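Pleltora Shows Robot Training in Simulated Kitchens With Fewer Human Demonstrations

Method named Wura learns household pick-and-place tasks from 12 demonstrations per task

January - Pleltora, a developer of software for household robots, today presented the results of Wura, a method for training robot arms in simulated kitchens. With Wura, a control policy is trained from 12 human demonstrations for each task. The earlier method of the company, Jesteo, needed 100 demonstrations for the same tasks.

The study was made in 172 simulated kitchens. In each kitchen the layout of the cabinets, the materials of the surfaces and the position of the objects are changed by the software. The policy receives the view from a camera mounted at the wrist of the robot, together with the position of the arm. It does not receive a map of the room or a list of the objects.

"We wanted to know how much the robot can learn when the person gives only a small number of examples," said Baiba Kazlauskienė, head of research at Pleltora. "A person gets tired after many demonstrations, and the quality goes down. It is better to ask for few of them and to use them well." 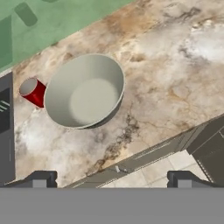

Wura works in two steps. First, each demonstration is divided into short parts, such as the approach to an object, the closing of the gripper and the lift. Then the software joins these parts again in new kitchens and keeps only the attempts that reach the goal of the task. The policy is trained on the attempts that were kept.

The method was tested on 38 tasks, all of them with common kitchen objects. The largest improvement was seen in tasks where two objects stand close together and the gripper must take one and leave the other in its place. Tasks with drawers improved less. The team connects this with the wrist camera - when the gripper is very near to a handle, a large part of the view is blocked.

"The drawers are still difficult for us, and we say this openly in the report," said Kazlauskienė. "Our next work will be on this question."

All results in the report come from simulation. Tests on a physical arm are planned together with Rustad, a maker of laboratory equipment, which will provide the test kitchen.

The report, the task definitions and the training code can be requested from the Pleltora press office. The simulated kitchens will be available to university groups at no cost.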